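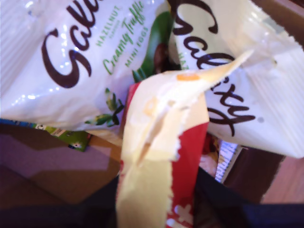

Snack Wrapper Sorting Set – README

Contents

Overview
What is in the set
How the items were chosen
Folder layout
Label fields
Condition terms
Known problems
Changes
Contact

Overview

This set covers snack and candy packaging as it is found in bags, drawers and lunch boxes: full, half full, opened, torn or folded over on itself. It was put together for the Skaston pantry project, which needed a plain list of packages with their type, printed text and condition. Most product listings show a package flat and front-facing. Packages in a bag are crumpled, they overlap, and half of the name is usually hidden.

The set has 200 entries. Each entry is one package or one loose wrapper. Several entries can share a photo.

What is in the set

Soft candy bags, 124 entries. Glossy plastic bags of the kind used for small wrapped or unwrapped sweets. White bags are the hardest group because they reflect so much light. The hazelnut flavored creamy truffle mini eggs are in this group, and their green lettering is easier to read than the large brown logo when the bag is creased.

Small boxes and cartons, 44 entries. Printed card with straight edges, often partly covered by something softer.

Loose and torn wrappers, 17 entries. Anything ripped along an edge or open far enough to show the inner face. The inner face is often a different color from the print, and a red wrapper can look mostly cream once it has been torn.

Other, 15 entries. Trays, twist wraps and resealable pouches.

How the items were chosen

Everything came from ordinary grocery stores and corner shops. No package was bought for its looks. Seasonal items were kept in, including egg-shaped candy, and they make up a larger share than they would over a full year. Most of the buying was done in January and the following few weeks, when the spring candy was already on the shelves.

Packages were put into tote bags, backpacks and kitchen drawers and left as they fell. Nothing was smoothed out or turned to show the label.

Folder layout

photos/ – all pictures, grouped by container type
labels/ – one text file per picture
lists/products.csv – one row per product, with flavor and package type
lists/conditions.csv – one row per entry
notes/ – free text, mostly about hard cases

Label fields

package_type: bag, box, wrapper or other
main_color: the color covering most of the outer print
text_read: only the letters that can be read in the picture
text_full: the full product name, where it was known from the shelf
flavor: as printed, or blank
condition: see the next section
overlap: none, part or most

Please keep text_read and text_full apart. If only "HAZ" can be read, text_read is HAZ and nothing more. The flavor field may still be filled in if the same product is readable elsewhere in the picture, but add "matched" in the notes column.

Condition terms

sealed – both ends closed as far as can be seen
opened – one end cut or pulled apart
torn – a ragged edge anywhere on the package
crushed – box corners pushed in
unclear – the ends are hidden

A soft bag with creases is not crushed. Creasing was left out as a term after the first round of labeling, when almost 124 entries were marked with it and it told us very little.

Known problems

Script logos are often split by a fold. Labelers did not agree on whether to write the two halves as one word or two. The current rule is one word with a space where letters are missing, but older files from the Llanos batch still use a slash.

White bags lying on top of each other are sometimes drawn as a single shape. Look for the sealed edge – the fine ribbing there usually shows where one bag stops.

Pictures of leaves, nuts or eggs on a package are part of the print and get no entry of their own.

Dark fabric at the edge of a picture is labeled as container only when the container type is known. Otherwise it is left blank.

Changes

1.2 – added the overlap field; fixed package_type for six pouches
1.1 – split text_read from text_full
1.0 – first shared version, bags and boxes only

Contact

Corrections go to Jaime Gouveia, who keeps the product list. Send the file name and the field that needs changing. Spelling fixes to text_full are made as they come in; changes to condition terms wait for the next version.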